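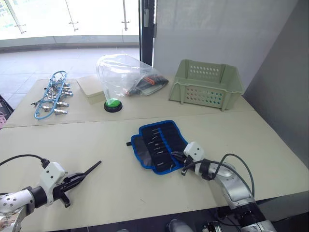
*Figure 7.1. An open tool roll on a work table, with a clip hanger and a closed cardboard box on the table behind.*

# Chapter 7: The Care and Storage of Small Hand Tools

Small hand tools are among the most frequently used items in any repair room, and among the most frequently lost. A hammer left on a bench is noticed by the next person to enter. A fine pick left on the same bench may be swept up with paper scraps and never seen again. This chapter deals with the storage of such tools, and in particular with the tool roll, a flat fabric case that opens on the table and closes into a compact bundle.

The student who has completed Chapter 4 will already know the names and uses of the common fine tools. The present chapter assumes that knowledge. It considers how the tools are to be laid out, returned, checked, and put away at the end of a session.

## 7.1 Learning Aims

After studying this chapter, the student should be able to:

- prepare a table for fine work with small tools;
- open a tool roll so that every pocket can be reached;
- return each tool to its proper slot without damage to the tip;
- carry out a closing check and record the result.

## 7.2 The Work Table

The work table should be flat, steady, and pale in color. A thin metal tool is easily seen against a light surface and easily missed against a dark or patterned one. Where two tables are placed together to give a larger working area, the tops should meet closely along their full length. Tools are not to be set down on the seam.

It is good practice to divide the working area into a near zone and a far zone. The near zone holds the tool roll and the piece being worked on. The far zone holds boxes, hangers, clips, and other articles that belong to the session but are not in use at that moment. Students at the Leltbridge training rooms are asked to arrange the far zone first, so that the near zone remains clear until the roll is opened.

## 7.3 The Parts of a Tool Roll

A tool roll is made up of an outer cover, an edging, and an inner panel divided into pockets or slots. Many rolls also have a flap, which folds over the tools before the roll is closed. Some flaps carry a mesh pocket for spare parts. The edging protects the fabric from fraying and, when its color contrasts with the panel, helps the user find the limits of the roll at a glance.

Slots should hold a tool firmly enough that it does not slide out when the roll is lifted. They should not be so tight that the tool must be forced. In her notes for instructors, Leena Niskanen recommends that a new roll be loaded and unloaded several times before it is taken into regular use, and that any slot which grips poorly be marked for repair.

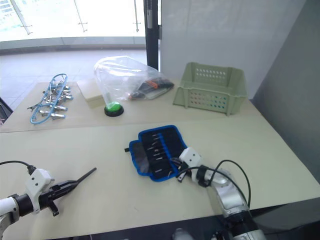

## 7.4 Opening and Loading the Roll

The roll is placed on the near table and unfolded fully. A partly opened roll tends to close over the hand and may catch on a tool. When the panel lies flat, the user holds the edge of the roll steady and slides each tool into its slot along the line of the pocket.

Tools of one kind are kept side by side. Tweezers are returned with the points together. A tool with a bent tip is set apart for attention and is not placed among sound tools.
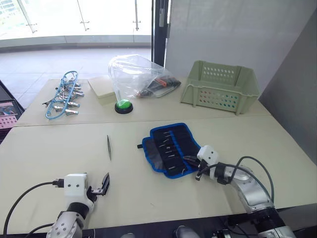 *Figure 7.2. The roll open on the nearer table. A pair of tweezers lies on the table outside the roll.*

Before the roll is closed, the user looks over the whole table surface, including the area beyond the roll. Any tool found outside its slot is returned at this point. The flap is then folded over the panel, and the roll is closed without pressing on the tips.

## 7.5 The Storage Record

Each roll is given a number and a page in the storage record. The page for Roll 107, kept by Irena Marciniak, lists 9 tools by name and slot. The person closing the roll signs the page, and the person opening it next confirms the entry before starting work. The form of the record is set out in Section 7.6, together with the rules for reporting a missing tool.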